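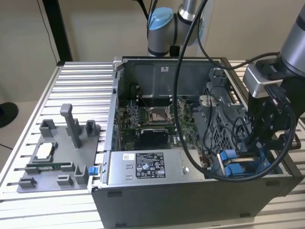
Several branch offices wrote to ask why a working computer should be opened at all before it is released. The reply from the Ravcombe office was that a tower which has never been opened has never been inspected, and the Robichaud office has since adopted the same wording in its own instructions.

Slide 2. Scope of the program
Ranine received 2,058 desktop towers for refurbishment in the last cycle, which closed in April. Of these, 142 were set aside for parts. Today's talk covers the inspection stage only. Data removal is handled under a separate procedure and will be presented by the records unit.

Slide 3. Before opening the case
Disconnect the power cord and hold the power button for several seconds. Lay the tower on its side so that the inside faces up. Remove the side panel and store it with its screws. Staff are reminded that the power supply is a sealed unit. It is tested or replaced, never opened.

(Pause here. The Kakow office usually has a question about labels. Regulatory labels on the power supply stay in place. Asset stickers from the former owner come off.)

Slide 4. The motherboard
With the processor out, the socket is exposed and should be treated as the most delicate part of the machine. Look at it under good light before anything else is touched. Do not wipe it. Close the retention frame gently — it should not need force — and fit a socket cover if the board is to be stored.

Memory modules are recorded by slot. An empty slot is written down as empty, and the line on the form is not left blank.

Slide 5. Drive cages and cables
Cables are moved aside by hand and are not pulled by the wire. Colored clips and latches vary by model and break easily when cold. Keep spares from the parts towers in the bins marked for that model.

Slide 6. Time and records
The form has 69 lines. More than 400 forms came back last cycle without a signature, and those towers had to be inspected again. Please sign before the panel goes back on.

Questions are taken after slide 6. Printed forms are on the table by the door.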